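Clearing the bench, part two: fixings and small parts
Posted by Yupin Boonchu, Wed 19 July
14 comments | 200 shares

The first pass in March dealt with the drawers. The table top was left alone, and it has been collecting things ever since. The surface is pale wood in glued strips, and the grain shows up dark stains very well.

I started with the flanges. Anything round and flat with a hole in the middle had been going into one tub, which made it useless for finding a part.
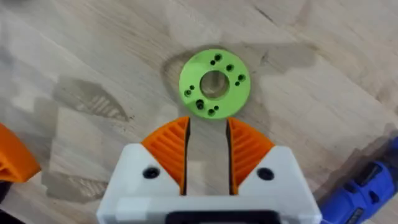

The rule I settled on is to sort by hole pattern first and outside diameter second. Countersunk holes go face up, so the screw type can be read without picking the part up. Plain pinholes are noted on the label but don't get a tub of their own. Labels are on Naylor card, cut by hand – the printed ones peeled.

Next came the back edge. Pens and clips share a cup and can carry on doing so. Tape lies flat on its side. Soft pouches are harder, as they hide what is in them, so each one now gets a single type of contents and nothing else. Bare circuit boards shouldn't live on the table at all, and mine is due to go in a Kedico box with a lid once I have cleared a shelf.

Small capped containers are still undecided. A rack takes up too much depth. A tray lets them roll.
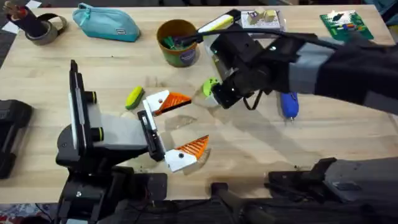

Chaiwat Phetsri wrote in to say that a tray is fine if you line it with ribbed drawer matting, laid across the direction of roll, and that he has kept glue and oil that way for years without one going over the edge. He also thinks sorting by hole pattern falls apart once you own more than about 1,000 parts.

I have 1,042, counted on Sunday, so I may be near the limit. The matting is on order.

Last updated: 21:40
1,829 views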